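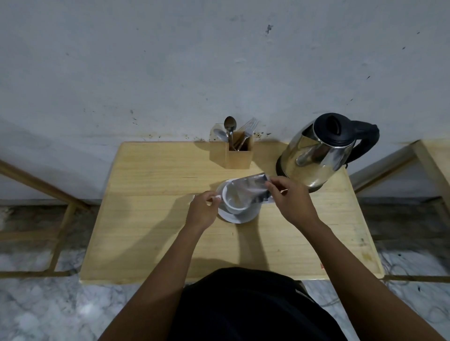
# Ticket 2437: Balogun arm keeps pouring after the sachet is empty

**Opened by:** Arturo Ferraro
**Site:** Hurnotton, hot drinks bench
**Status:** Reopened (second time)
**Severity:** Safety, despite somebody changing it to "cosmetic"

## Fault

On the sachet task the arm tears the foil, tips it over the cup and then doesn't stop. It holds the tilt, shakes, holds, shakes again, and on the bad runs the wrist drops until the gripper is pressing on the rim of the cup. Stop code 59 comes up, or it doesn't. On two of the bad runs it didn't, and I hit the e-stop myself.

The last bad run cracked a saucer. Next time there could be hot water in the cup, so I'm not prepared to call that cosmetic.

## What we were told

Denach support closed this in April with "operator demonstrations inconsistent, retrain." I have my doubts. The policy was fine on build 2437 and went off on build 2836 with the same demonstrations behind it. If the demos were the trouble, I'd expect the old build to behave just as badly, and it doesn't.

## Log

**09:10** Rolled back to 2437. 12 runs, no fault.

**09:55** Forward to 2836, same bench, same cups, same box of sachets. 12 runs, three faults. Code 59 on one of them.

**10:40** Checked wrist torque limit. The config file says it's unchanged between builds. The file says a lot of things. Read the value off the controller and it matches, so I'll give them that one.

**11:15** Swapped the wrist cable as support asked. No difference. I didn't expect any, and it cost us most of an hour with the covers off.

**13:05** Went back through the human demonstrations. In the pour, one hand pinches a corner of the foil near the rim and the other holds the far end up higher. Two hands, two jobs. Our single arm gets a retargeted version with one grip point, and I'd like to know which hand 2836 thinks it is copying. If it's following the low one, a wrist that sinks towards the cup makes some sense. That's a guess until we see the mapping.

**13:40** Asked Denach for the retargeting notes for 2836. Got a link to the general release notes, which say "improved bimanual handling." Improved how?

**14:20** Looked at the tear as well. The left hand pinches the top corner of the sachet and the right pulls a thin white strip away from the top edge, and all of it takes place directly above the cup. The tear and the pour share nearly the same patch of workspace. If the phase detector is muddling one with the other, the shaking could be a leftover tear motion being played at the wrong time. Bench fixture holds one end of the foil for our arm, so there's no second hand to argue with it.

**14:50** Ran the tear alone on 2836, pour disabled. Clean every time. So whatever is wrong turns up in the pour or in the handover to it. 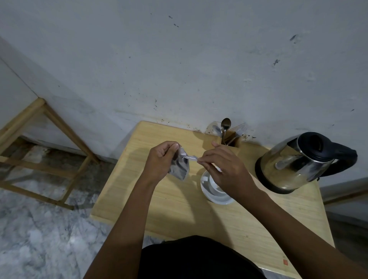 **Bonifacio Quintana, 15:20**

I read the log and I'm not sold on the phase detector idea. If it was replaying a tear you'd see sideways motion at the wrist, and the traces you attached from the third fault are nearly all vertical. Looks more like the low-hand theory to me. We had something close to it at Turport on a lid task and it came down to the left and right labels being flipped on a portion of the training set. Can you plot commanded height against both hands for one bad run? Also, please stop running it with anyone's fingers near the fixture until this is sorted.

**Arturo Ferraro, 16:05**

Fair point on the sideways motion. Plotted the third fault. Commanded height tracks the right hand until the foil tips, then jumps to the left and stays there. I'd still want it on more than one run before I believe it, and a label flip doesn't explain why code 59 fires only some of the time. A wrist pressing on a rim should trip it every time.

Fixture is fenced off and the arm is locked out. Bench stays on 2437.

## Outstanding

- [ ] Denach to supply the left/right mapping used for 2836, the real file this time
- [ ] Same height plot for the other two faults (Arturo)
- [ ] Bonifacio to send the Turport label check script
- [ ] Contact threshold for code 59: find out who set it and against what load
- [ ] No hot water on this bench under any build until the threshold question is answered
- [ ] Severity field to stay at Safety. Whoever wants to change it can put their name in the ticket first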